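February, bench notes, adhesive shelf life

Opened the second tin of Remberg hide glue this morning. The first tin has been on the shelf since the move and was due for a comparison before it goes into any more joints. Both were soaked overnight in cold water at the usual ratio and brought up in the double pot. Target was 60 C, and neither batch went over 63.

Old tin: slow to take up water, some grains still hard at the center after nine hours. Smell normal. Strings off the brush are short and break early. New tin: full swell, clear amber, long strings.

Lap joints cut from the same beech offcut, 19 mm overlap, clamped overnight. Pulled on the Numport tester at 2 pm. Best new-tin sample let go at 979 N with wood fiber on both faces. Best old-tin sample let go at 800 N, clean glue line, no fiber.

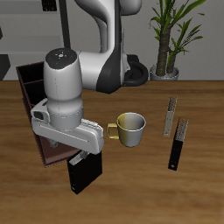

The clean glue line matters more than the number. It points to poor wetting, and I suspect the hard grains are leaving the mix thin. Straining through cloth might recover some of it, but then the ratio is unknown. Not worth it for anything load-bearing. Old tin is now marked SIZING ONLY.

Cirnent hygrometer by the clamp rack read 97 percent again, same fault as before - swapped it for the Nijs unit and put the Cirnent in the repair drawer.

To do: repeat with a 12-hour soak on the old tin, same beech, same clamps. Cut the laps before lunch so they get the full night. Order cheesecloth.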